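Home Courses Projects Staff Contact

Edska: Automatic Unmounting of Encrypted Container Files on Shared Computers

Project report, Systems and Security course
Zineb El Fassi
Supervisor: Skarphéðinn Baldursdóttir
Submitted Tuesday, May 2, 2023

1. Background

Encrypted container files are a common way to keep private data on a computer used by several people. The user creates a file of fixed size, opens it with a passphrase, and works with it as if it were a separate drive. When the work is finished the user unmounts the drive, and the contents can be read again only with the passphrase.

The weak step is the unmounting. It is manual in most free tools, or it is tied to events such as log-off and screen saver start. On the lab computers in the Lavwood building, the screen saver is disabled by policy and students often share one login for a whole group session. Neither event can be relied on.

Edska is a background program that watches a mounted container and closes it when it is no longer in use. This report describes the rules it follows, the test setup, and the results. It does not cover the encryption itself, which is done by an existing driver.

2. Requirements

The following requirements were agreed on with the supervisor at the start of the project.

R1. A container must be unmounted after a set period without file activity. The default is 10 minutes.

R2. No data may be lost when a file in the container is open for writing.

R3. The program must run without administrator rights after it has been installed.

R4. The user must be able to postpone an unmount, but must not be able to turn the program off by accident.

R5. Memory use must stay low enough that the program can be left running on the oldest lab machines.

A sixth requirement, support for network drives, was dropped. File activity on a network drive is reported late by the operating system, and the timer could not be made to behave the same way twice.

3. Design

Edska has two parts. The watcher receives file events from the operating system and keeps one timer for each mounted container. The closer is started by the watcher when a timer runs out. It checks for open file handles, asks the driver to flush its buffers, and then requests the unmount. The two parts are separate processes, so that a closer waiting on a slow disk does not stop the watcher from serving the other containers.

The first version reset the timer on every file event. This did not work. Antivirus scans, thumbnail creation, and the search index all read files inside a mounted container, and each read counted as activity. In one overnight run the container was still mounted in the morning. The second version ignores events from a list of known background processes. The list is a plain text file and can be edited.

A further problem was found with editors that keep a file open for the whole session. Under R2 such a file blocks the unmount. Edska now treats a handle as idle if no write has passed through it during the timer period. A message is then shown for 60 seconds. If the user does not respond, the closer flushes the buffers and unmounts. If the flush fails, the container stays mounted and the failure is written to the log. 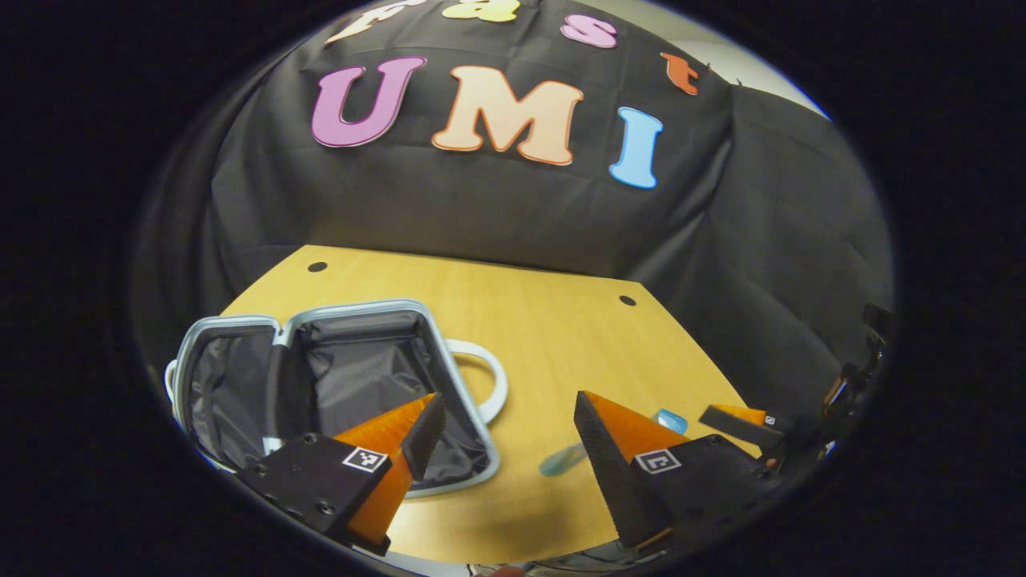
A mounted container has no protection of its own, and this point was misunderstood by several of the students who tried the program. They assumed that each file inside was still encrypted against other programs on the same machine. In fact the driver decrypts every block on request, whoever asks. A mounted container is closer to the open suitcase on the table in the photo: the lock may be very good, but it does nothing while the lid is up, and anything within reach can take what is inside. The text of the message window was rewritten with this in mind. It used to read "Container idle" and now reads "Your private files are open to everyone using this computer."

4. Test setup

Testing was done on two machines. The first was a desktop computer from the lab with a mechanical hard disk. The second was a laptop with a solid state drive. Both ran the same build of the operating system with updates paused, so that the update service would not change the process list between runs.

A script named Ultska was written to produce file activity. It opens, edits, and closes files in a container at random intervals, and at the end of each run compares checksums against a reference copy. The script can also hold a file open without writing to it, which imitates an editor. A total of 504 runs were made, divided equally between the two machines. A run was counted as a failure if the container was still mounted one minute after the expected time, or if any checksum was wrong.

5. Results

No checksum errors were found on either machine. R2 is considered met for the cases covered by the script.

The container was unmounted late in 31 runs. All of these were on the desktop computer. The log shows that in most of them the search index had started a helper process whose name was missing from the ignore list. After the name was added the affected runs were repeated with the same random seeds, and the containers were closed on time. The remaining late runs had a slow flush, with the disk busy throughout. They could not be reproduced and are left as an open issue.

R3 was met. R4 was met in part - the postpone button works, but the program can still be ended from the task manager, and there is no service to start it again. R5 was met on both machines.

6. Comparison with Fonseca

Fonseca is a script from an earlier student project that unmounts all containers at fixed times of day. It is much simpler and has no background process. Its drawback is that it takes no account of open files, and its own report mentions damaged spreadsheets. It remains a fair choice for a computer that is used only during office hours. The two should not be run together, as Fonseca forces the unmount and Edska then logs an error for a drive that is no longer there.

7. Further work

The ignore list should be replaced. Matching on process name is weak, and a harmful program could give itself a name from the list and read files without resetting the timer. Checking the digital signature of the process would be better, at the cost of some delay on the first event. The slow flush needs a test with a disk under controlled load. Work on both is planned for June, if the lab desktop is still available.

Back to top | Contact: Systems and Security course office | © 2023 the author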